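3 November 2018 - palm leaf bundle, Pultcombe loan

Started 9ish. Bundle 2 out of the box, the Shiva Purana one (or what the slip says is the Shiva Purana, see below). Boards fine. Cord is later, cotton, retied badly at some point.

Leaf numbering runs to 223 but there's a jump after 32. Text doesn't jump. Read across it twice with Lawal Nwankwo, the verse carries straight on, so scribe slip in the numbers, no missing leaf. Have penciled our own running number on the sleeves, NOT the leaves.

The slip problem. First part is Shiva telling Parvati the dice story, fine. Then from the jump on it's mostly rules for a vow - fasting, lamp, what to offer, who may hear it read. No chapter endings naming the purana anywhere in that stretch. Lawal thinks two texts copied by one hand and strung together. I'm half convinced. Hand is the same, spacing tighter. Need a colophon and the last leaf is worm eaten exactly where you'd want it.

Scans: did the dice story only, 300 dpi as for the July batch. Files under Onyeka/bundle2. Raking light helps a lot where the ink has gone from the cuts, flat light useless. Steradlow want the color chart in every shot, forgot it on the first few, redo. 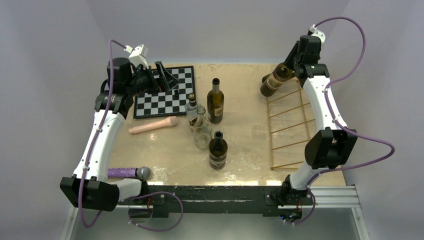
Work surface with the two arms, marbled top, purple cables.

Query for Bokine: is their copy of the vow text the long one or short one? If long, does it have the bit where the goddess asks why the fast is broken only after the lamp goes out? Ours has it, and I havent found it in the printed edition.

Also the invocation. Opens to Ganesha then Sarasvati, then a line to a guru whose name I can't make out, three syllables, last one maybe -na. Lawal reads -ta. Leave both in the transcript with a question mark.

To do - redo early shots with chart, new sleeves (short by a few), email Bokine, look at leaf 32 again under raking lihgt before it goes back in the box.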